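Clear a white cubby shelf one opening at a time, starting at the top, and carry a small basket with you as you go. Fruit, keys and other little things all go in the basket first. Sort them later at the table.

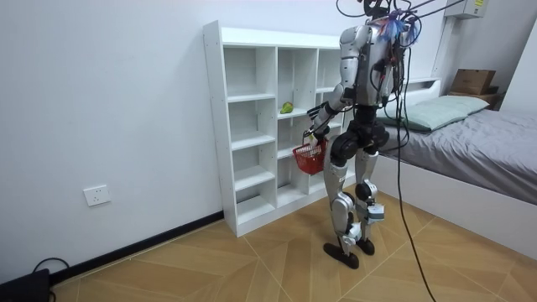
**Category: Shelves & Storage**

Pick a basket with a handle and open-weave sides so crumbs fall out. The small red plastic one is fine for a few pieces of fruit. Keep the load under 900 grams.

1. Hold the basket just below the shelf you are clearing.
2. Reach to the back. Pears roll.
3. Set each piece in gently. 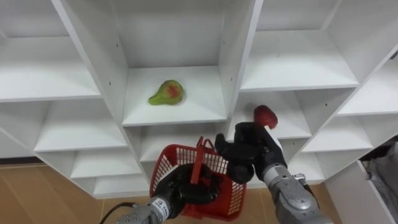 Pears bruise easily, so lift from the rounded end and don't pull on the stem. Once the cubby is empty, wipe the floor of it with a damp cloth and let it dry for 12 minutes before you put anything back.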